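# Lellent open day at Prerholm – who went?

**gantry_wes** – Feb 23, 2020

Went to the Lellent open day at their Prerholm building. Took the early slot, which was a mistake, as half the stations were still being set up. Parking is behind the building and the sign for it is on the wrong side of the road. Entry was free but you had to register, and they printed you a badge.

Most of the floor was palletizing and one long conveyor demo from Hájek. If you have seen a Hájek line before you have seen this one. The part I stayed for was the two-arm cell in the back room, running the Pledus control software. I stood there for 30 minutes and asked a lot of questions. 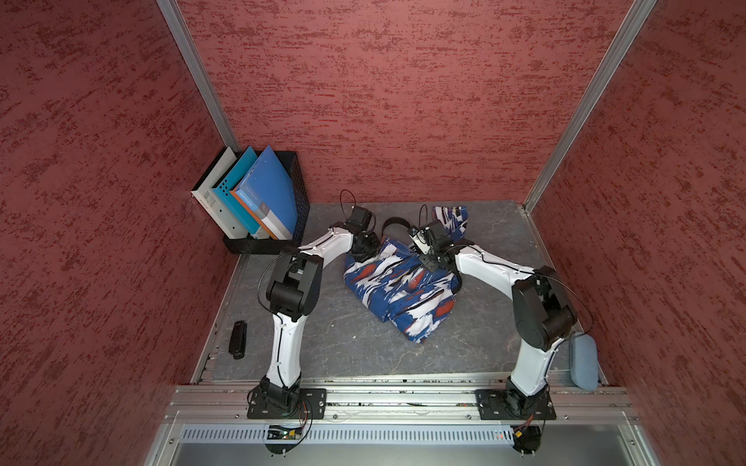
Pledus is sold as a way to teach two small arms one job between them without writing a separate program for each. The woman running the station said the current build was trained on 1662 recorded runs, and that they throw out any run where the operator had to stop and start over. I asked why they don't train on a clean table with one garment on it. She said they did that last year and it fell apart as soon as anything else was in the cell, so now the binders stay in the corner and the patterned clothing gets dropped in the middle in a heap. Both arms are bolted to the same front rail, so they have to share the space over the fabric, and that was the part I wanted to see.

Anyone else make it?

---

**tmill_retro**

I was there in the afternoon. The cell was running by then but it was slow. I watched one shirt take longer than it takes me to do a whole basket at home. I don't see who buys this.

---

**gantry_wes**

They said more than once that speed wasn't being shown. It's a research cell. I wouldn't judge it like the conveyor.

---

**tmill_retro**

Then don't put it at an open day next to stuff with a price list. People walk in from the palletizer doing 1000 cycles a shift and then look at that. My boss was with me and he was gone in two minutes.

---

**okapi_44**

I disagree with tmill. Rigid boxes have been a solved problem for years. Cloth hasn't. A heap of fabric is different every time, you can't just save a pick position. If they can get a corner out of a pile on most tries that's worth seeing, slow or not.

Did they give a success rate?

---

**gantry_wes**

No. I asked and was told the numbers would be ready in August. They did have a sheet that said 168 hours of operator time had gone into the recordings. No success rate on it anywhere.

---

**okapi_44**

That's a shame. Hours in doesn't tell you much.

---

**linefeed**

Question on the hardware. In the photo it looks like the cables just loop over the grippers. Is that how they run it all day? On our cell anything loose up there gets snagged inside a week.

---

**gantry_wes**

I didn't see anything catch, but I was only there half an hour. I didn't think to ask about it. They are thin cables and the arms weren't moving fast.

---

**linefeed**

OK. We ended up with clips on each link and a service loop at the elbow. Ugly but it holds. Also the motor wiring down by the right base looks pretty exposed. Fine for a lab, I would want a cover on it before it went anywhere near our floor.

---

**tmill_retro**

Agree on the cover.

To be fair to Lellent, the staff were good and didn't read from a card. The Hájek people did.

---

**okapi_44**

Is the August thing another open day or just a report?

---

**gantry_wes**

Just a report, as far as I understood. You can leave your email at the front desk or write to them through the Prerholm site. I left mine and will post it here if they send anything.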